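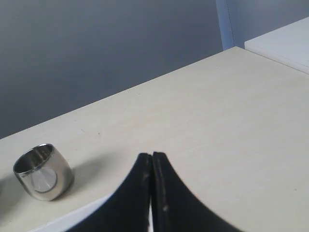

Measurement by volume is older than measurement by weight in most household kitchens, and it remains the usual practice wherever a scale is not at hand. A cook fills a vessel of known size, levels the top, and empties it into the pot. The method needs very little equipment. Any rigid container with an open end will serve, and a short steel cylinder, such as the polished one lying on its side on a pale tabletop, has the plain form that these notes will use when describing how a dry measure is filled and leveled. Straight sides are easier to reason about than sloping ones, and a narrow mouth spreads a careless leveling stroke over a smaller area.

Clukska Institute of Household Studies
Food Preparation I: Handout for Unit 3, Dry Measures
Prepared by Hawi Ejigu
Revised 15/04/2018

Students are expected to have read this handout before the practical session. It replaces the version distributed in August, which contained an error in the section on conversion. Students who still hold the earlier version should discard it.

Aims of the unit

By the end of the unit, students should be able to explain why equal volumes of the same dry food may differ in weight, fill a dry measure in a repeatable way, and convert a recipe from volume to weight using their own results. The written assignment tests the third of these and depends on the other two.

Terms

Capacity is the volume a vessel will hold when filled level with its rim. It belongs to the vessel and does not change with the food.

Bulk density is the weight of a quantity of loose food divided by the space it takes up, air gaps included. Grains, flours, and dried beans are all full of small gaps. When these notes speak of density without further comment, bulk density is meant.

Settling is the closing of gaps as particles shift against each other. It happens when a bag is carried, when a jar is set down firmly, and when a cup is tapped on the counter.

A level measure is one in which the food has been struck off flush with the rim by a straight edge. A heaped measure is one in which it has not. Older recipes often fail to say which is intended, and the student must then judge from the other ingredients. 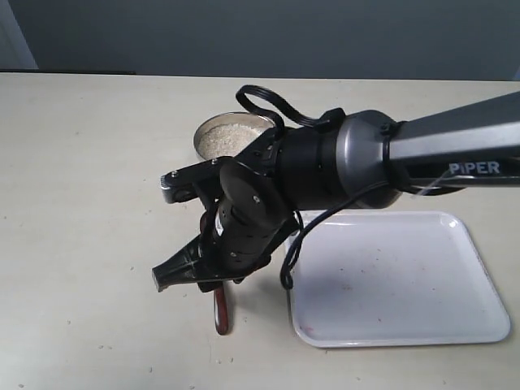 Reading time: 9 minutes

Why grains and flours behave differently

A grain of rice is hard and smooth. It will not compress under the weight of the grains above it, and it slides readily into place when poured. For this reason rice is a forgiving food to measure by volume. Two students using the same cup will generally obtain similar weights, even if their habits differ.

Flour is another matter. Its particles are fine, uneven, and slightly clinging, so that they can rest against one another with a great deal of air between them. A sifted cup of flour is light. A cup dragged through the bag and pressed against its side is much heavier, although the two look alike once leveled. Most complaints about dry cakes and stiff doughs that reach the teaching staff can be traced to this difference.

Sugar falls between the two. White sugar pours almost as freely as rice. Brown sugar holds together and is customarily packed down, and a recipe calling for it will usually say so.

The effect of tapping

The following result is taken from the staff trial carried out by Tekle Gebru and Mekdes Birhane. One level cup of long-grain rice, poured gently and struck off without tapping, weighed 186 g. The same cup was then filled four more times, tapped on the bench before leveling on each occasion, and the contents were collected together. The total was 756 g. Each tapped cup therefore held, on average, 3 g more than the untapped one.

The difference is small, and for a pot of plain rice it may be ignored. Students should nevertheless note its direction. Tapping always adds food to a level cup and never removes it, and the error grows with every cup measured. A kitchen cooking in large batches will find that the ratio of water to grain has moved, and the cook may blame the stove or the variety of rice before thinking of the cup.

Procedure for the practical session

Work in pairs. One student fills and levels; the other weighs and records. Change places after the first food has been completed.

Set the empty bowl on the scale and bring the reading to zero.

Hold the measure over the storage container, not over the bowl, and pour until the food stands slightly above the rim. Do not shake the measure.

Draw the straight edge across the rim once, in a single stroke, keeping it upright. A second stroke tends to pull food out of the top layer.

Empty the measure into the bowl and record the weight to the nearest gram. Return the food to its container and repeat the trial until every line of the record sheet is filled.

Repeat the whole series with tapping. Agree beforehand how hard and how often the measure is to be tapped, and write this down. A result that does not state its method cannot be compared with another.

Damp measures must be dried before use. Flour will stick to a wet wall, and the amount left behind is then missing from the bowl.

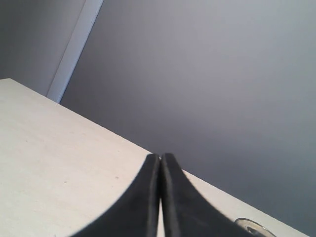
Should a liquid measuring jug be used for rice when no dry cup is available?

It may be used, but the result will be less dependable. A jug is marked below its rim, so the food cannot be struck off level, and the student must judge by eye where an uneven surface meets the line.

Converting a recipe

To convert a recipe from volume to weight, multiply the number of cups by the average weight of one cup as measured in the practical session. Use the untapped average unless the recipe asks for a packed measure. Published tables may be consulted for foods not covered in class — they differ from one another, however, and the table used should be named in the assignment.

Do not convert small quantities of salt, spice, or leavening in this way. The kitchen scales in the teaching rooms are not sensitive enough to weigh a spoonful of baking powder well, and a leveled spoon gives the better result.

Rounding should be left until the last step. Students who round the weight of one cup and then multiply carry the rounding error through the whole recipe. This was the fault in the worked example in the earlier handout.

Notes on older and local measures

Many family recipes use a vessel and not a unit: a coffee cup, a particular tin, a handful. Such recipes are perfectly sound within the household that uses them, where the same vessel has served for years. They become uncertain when copied out and sent elsewhere. Hiwot Abdella's collection of handwritten recipes, held in the department library, includes several in which the writer names the tin but gives no size for it. In these cases the proportions between ingredients may still be recovered, provided that every ingredient was measured with the same tin, and the recipe can be rebuilt from a single trial batch.

Students who wish to use a family recipe for the assignment may do so. The vessel should be brought to class so that its capacity can be found by filling it with water and weighing the water.

Written assignment

Choose a recipe containing at least two dry foods measured by cup. Convert it to weights, showing all working. Attach the record sheet from the practical session and state the tapping method used. Where your averages differ from those of the staff trial, suggest a cause.

Assignments are to be handed to Berhanu Gebru at the department office. Work submitted without a record sheet will be returned unmarked.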